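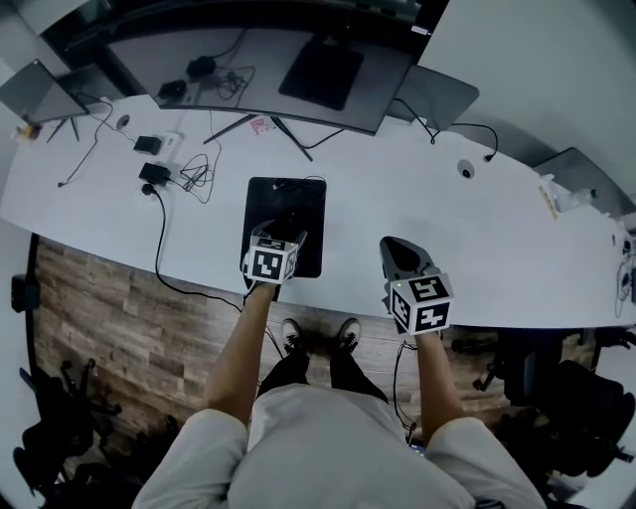 Written by Kenna Rankin for the Miltow Office Encyclopedia
Entry: Curved desk. See also: Cable grommet, Desk mat, Roller blind

A curved desk is a work surface with at least one long edge that bends, either in towards the person using it or out into the room. I've worked at one for years and I'm very fond of them, so take this entry as coming from a fan!

The curve lets you put a big monitor in the middle and a smaller one off to the side, angled in, and still have a decent bit of clear surface in front of you. White tops are common in offices (they show every tea ring, mine included). Plenty of people put a dark mat near the front edge, which saves the finish and gives you somewhere obvious to work.

Cables are the weak spot. Most curved desks have a round hole at each side, called a grommet, with a cap you can thread a cord through. They're handy, but a laptop, two screens and a power strip will fill them in no time, and then the chargers start to pile up behind the monitor. My own fix is to coil the spare length and tie it before anything gets plugged in. The old Piven desks had a 30 mm hole that wouldn't take a plug at all – you had to go at it with a file.

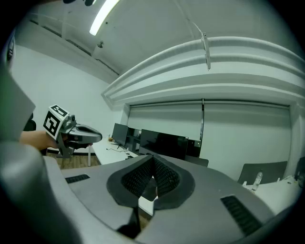 Light matters nearly as much as the desk. A long fluorescent fitting overhead bounces straight off a white top, and pale roller blinds are a kind way to soften what comes in from the windows. I like mine halfway down by August.

On size, the Flesix catalogue lists its curved model as number 2816, and you'll want around 200 cm of wall for it, plus room to push a chair back. Wood-effect or real wood floors both mark easily under castors, so get a chair mat if you fidget like I do.

Spare grommet caps are sold separately, and it's worth measuring the hole first, as the sizes vary between makers.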